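¿Cómo pongo una respuesta automática en un buzón compartido sin que conteste dos veces a la misma persona?

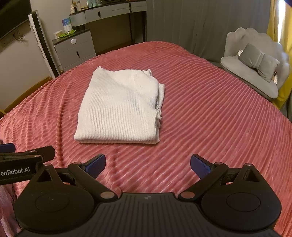
Jersey blanco de canalé, doblado sobre una manta rosa

Publicado por buzon_lento el 3 April 2025

Hola a todos, y gracias de antemano por la paciencia, que me enrollo un poco. Llevo el correo de una tienda pequeña de ropa de punto, Maltholm, y tenemos un buzón compartido para pedidos y devoluciones. Somos tres personas leyendo el mismo buzón desde Outlook, con Exchange Online detrás. En junio cerramos unos días y quiero que quien escriba reciba un aviso amable con las fechas y el enlace a la política de cambios.

El año pasado lo hice con una regla de Outlook («responder usando una plantilla») y fue un pequeño desastre: algunas clientas recibieron el aviso cada vez que escribían, y encima solo salía si mi ordenador estaba encendido. Al volver tenía 2,252 mensajes en la carpeta, muchos de ellos respuestas a mi propia respuesta. ¿Hay una manera más limpia de hacerlo? Tengo permisos de administración, aunque confieso que los uso con bastante respeto.

groen_y_cia
usa las respuestas automáticas normales y ya está, las reglas con plantilla dan problemas siempre

Nollard
¡Hola! Te entiendo perfectamente, a mí me pasó algo parecido. La respuesta de arriba va bien encaminada, pero en un buzón compartido no siempre se ve la opción, así que te lo cuento con calma.

Entra en el centro de administración de Microsoft 365, ve a Equipos y grupos, luego a Buzones compartidos, y pulsa sobre el nombre del tuyo. En el panel que se abre a la derecha busca Respuestas automáticas y dale a Editar. Verás dos textos, uno para la gente de dentro de la organización y otro para la de fuera. Rellena los dos (el de fuera es el que leerán tus clientas, y si lo dejas sin activar no les llega nada).

Lo bueno es que esto lo gestiona el servidor: da igual que tu equipo esté apagado, y mientras la respuesta siga activa cada remitente la recibe una sola vez. Si la desactivas y la vuelves a activar, la cuenta empieza de cero, así que procura no ir tocándola a mitad de las vacaciones.

Y muy importante, ¡borra o desactiva la regla antigua! Si se queda puesta, seguirá contestando por su lado y tendrás otra vez los mensajes duplicados.

jerkura_soporte
Añado una cosita a lo de Nollard, que está muy bien explicado. Si prefieres dejar las fechas programadas, puedes hacerlo con PowerShell: Set-MailboxAutoReplyConfiguration con -AutoReplyState Scheduled, más -StartTime y -EndTime. Comprueba luego la zona horaria con Get-MailboxAutoReplyConfiguration, que yo una vez la dejé mal y el aviso saltó 2 horas antes de cerrar. Y haz una prueba desde una cuenta externa, un correo personal cualquiera te sirve.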